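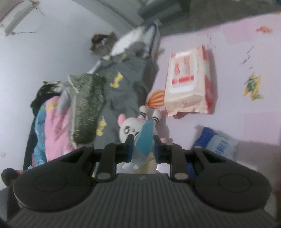
The Helley 50 is a pitching screen for people who throw a lot of batting practice and would like to keep doing it with all their teeth. It's an L-shaped frame with a knotted net, and it stands between you and a hitter who has finally figured out your slow one. We've used ours at cage sessions since May, and we love it! The net hangs with a bit of slack so that a line drive sinks in and drops. For the little ones, who aren't ready for a hard ball, you can hang a soft target in the open corner with the clip strap that comes in the bag. Any plush toy with a bit of fabric to grab will do, like the white cartoon animal with the pink ear and the light blue strip, and kids throw so much harder at a stuffed animal than at a square of tape.

What's in the bag
Steel frame in 4 sections, with push buttons
Net with sewn sleeves, plus spare ties
Padded cover for the top rail and the inside of the L
5 ground stakes
Clip strap for soft targets
Carry bag with shoulder strap

Size and weight
The frame stands 82 inches tall, which covers a grown pitcher on a small mound with room to spare. Packed up, it weighs 50 pounds. One adult can carry it from the parking lot, but two will be happier, and if you have a wagon, bring the wagon.

Setting it up
Lay the sections out flat and push the buttons until they click. Slide the net sleeves on before you close the last corner (we forgot this the first time, and also the second). Stand the screen up, pull the ties snug and put the padding on last. On grass, use the stakes. On turf or in an indoor cage, put a sandbag on each foot.

Left-handers
The L flips! Turn the frame around and the low side is on the other side. You don't need tools and you don't need to take the net off. Usha Thevar throws lefty to our 12U group and used to stand behind a full square screen and lob the ball over the top, so she was very pleased about this one.

The net
It's knotted, with square mesh small enough to stop a baseball or a softball. Golf balls will go straight through, so please don't. The net is treated for sun, but it will last longer if you take it in after practice. Small holes can be tied shut with the spare ties until a new net arrives. Replacement nets are sold separately and fit both this screen and the older Helley frame with the round corners.

The padding
The cover closes with hook-and-loop tape along its whole length. Check it now and then, and check it every time if you're using the screen with a machine. A ball off bare steel comes back quickly and in no particular direction. The cover can be hosed down. Let it dry before it goes back in the bag – ours smelled like a pond for a week.

Can I use it with a pitching machine?
Yes. Stand it right in front of the machine with the opening lined up with the ball's path, and feed from behind the tall side. The Ondel machines we carry all fit. With the bigger Murthy wheel machine you'll want to raise the legs one notch so that the ball clears the low rail.

Can it stay outside all season?
The frame can. It's powder coated, and ours came through a wet spring with a few rust spots at the button holes and nothing worse. Bring the net and padding in.

Does it work for soft toss?
Very well. Sit on a bucket behind the tall side and toss around the edge. Sreekumar Hegde runs a whole station this way and gets through a bucket of balls in no time.

Goes well with
Ondel ball bucket with padded lid
Civix throw-down bases
Sandbags, sold in pairs

Page updated 2024-12-30. Questions about fit or spare parts go to Ashwin Poduval at the shop counter, and he's happy to set one up on the floor if you want to see it standing.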